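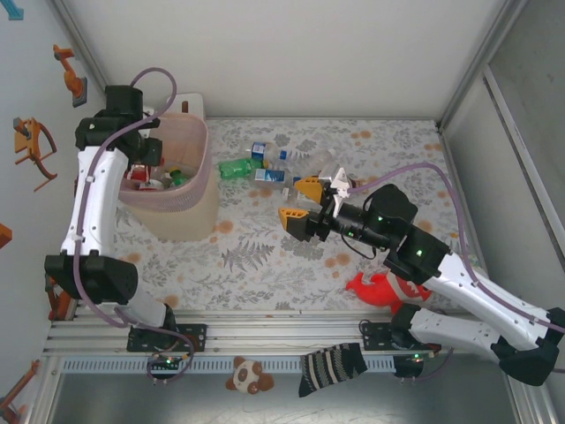

Every spring someone tells me the household robot is a year off. I have heard it for 11 years now, first as a repairman and later as a man with a column to fill. My answer is still no, or not in my kitchen.

Take the recycling. Bottles go one way, cartons another, and the sock that got mixed in goes back to the laundry. My neighbor Waltraud Kuhlmann does it in five minutes while talking on the phone. A machine has to work out what each thing is, where to grab it and how hard to squeeze.
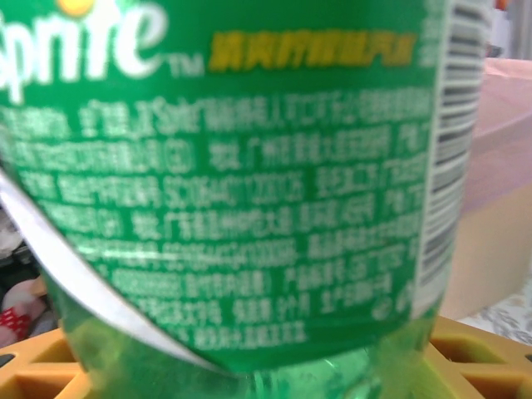
A green Sprite bottle, label side, from the gripper's point of view.

That close, a label is mostly blur and green. A person would turn the bottle or step back without thinking about it. Machines can be taught to do the same, but every such habit has to be put in by someone, and a house needs thousands of them.

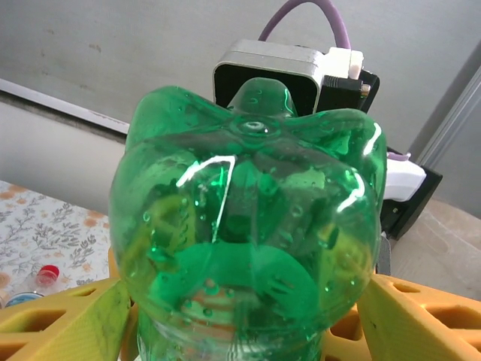 Hauke Lindemann, who used to run a packing line at Oltside, thinks I am too hard on them. He says a slow machine that works all night beats a fast person who goes home at five. On a shop floor he may be right - the parts there come in the same shape every time. Trash does not.

I would buy one the day it clears my counter without me standing next to it. Until then I will keep sorting by hand.

Contact the editor | © Jeltura | Back to top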